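Baustellenverkehr Rurorlow, Abschnitt Brückenzufahrt
Prüfliste zur Verkehrssicherung mit Anmerkungen

Stand: September
Geprüft von: Florin Vasiliu
Gegengelesen: Rodica Lungu
Ausführende Firma: Demivetti
Ampelanlage: Nutetti, mobil, 2 Signalgeber

Bewertung: i. O. / Mangel / offen

1. Beschilderung Zufahrt Nord

1.1 Vorankündigung der Engstelle vorhanden - i. O.
1.2 Geschwindigkeitstrichter vollständig - Mangel
Das mittlere Schild steht hinter einer Hecke und ist aus dem Auto erst spät zu erkennen. Um einige Meter in Richtung Ortsmitte versetzen.
1.3 Alte Markierung abgedeckt - i. O.
1.4 Umleitung für Lkw ausgeschildert - offen
Der Plan sieht die Strecke über Paju vor. Am Abzweig fehlt der Wegweiser. Demivetti will nachliefern, ein Termin wurde nicht genannt.

2. Ampelregelung

2.1 Beide Signalgeber in Betrieb - i. O.
2.2 Räumzeit ausreichend für 131 m Engstelle - Mangel
Radfahrer schaffen die Strecke bergauf nicht in der eingestellten Zeit. Zweimal kam der Gegenverkehr schon entgegen. Räumzeit verlängern, danach erneut messen.
2.3 Grünphase an Tageszeit angepasst - Mangel
Es läuft durchgehend dasselbe Programm. Freitag um 16:30 Uhr reichte der Rückstau bis hinter den Kreisverkehr, gemessen 408 m. Vorschlag R. Lungu: eigenes Programm für den Nachmittag, stadtauswärts länger grün.
2.4 Notfallnummer am Schaltkasten lesbar - i. O.
2.5 Ersatzakku vor Ort - i. O.

3. Fußgänger und Radverkehr

3.1 Notgehweg durchgängig - i. O.
3.2 Absperrschranken mit Tastleiste - Mangel
An der Bushaltestelle fehlt die Tastleiste auf ganzer Länge.
3.3 Rampe am Bordstein rutschfest - i. O.
3.4 Querung zur Schule gesichert - offen
Die Schule wünscht eine zweite Querung am Nebeneingang. Entscheidung liegt bei der Gemeinde.

4. Anlieger und Rettungswege

4.1 Zufahrt Feuerwehr frei - i. O.
4.2 Hauszufahrten erreichbar - i. O.
Bei den Asphaltarbeiten einen Tag vorher Zettel einwerfen. Beim letzten Mal kam die Nachricht erst am selben Morgen.
4.3 Müllabfuhr informiert - i. O.
4.4 Anwohnerinformation verteilt - i. O.
Auflage 1.000 Stück. Telefonnummer der Bauleitung steht auf der Rückseite, ist aber sehr klein gedruckt.
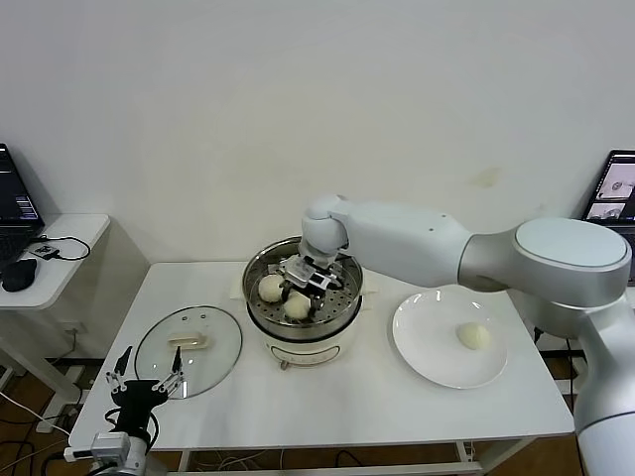 Roboterarm am Dampfgarer, Greifer zwischen den Teigbrötchen.

5. Beleuchtung und Nachtkontrolle

5.1 Warnleuchten vollständig - Mangel
Zwei Leuchten auf der Südseite dunkel. Demivetti wurde telefonisch verständigt.
5.2 Baugrube abgedeckt oder umzäunt - i. O.
5.3 Kontrollbuch geführt - Mangel
Einträge für das Wochenende fehlen. Die Kontrolle ist auch an arbeitsfreien Tagen einzutragen, mit Uhrzeit und Kürzel.

6. Weiteres Vorgehen

Vorrang haben 2.2 und 5.1, beide sind sofort zu beheben. 1.2, 2.3 und 3.2 bis zur nächsten Begehung. Die offenen Punkte 1.4 und 3.4 bleiben auf der Liste, bis eine schriftliche Antwort vorliegt.

Nächste Begehung: Freitag, 7:15 Uhr, Treffpunkt Schaltkasten Zufahrt Nord. Warnweste mitbringen.

Für die Richtigkeit: F. Vasiliu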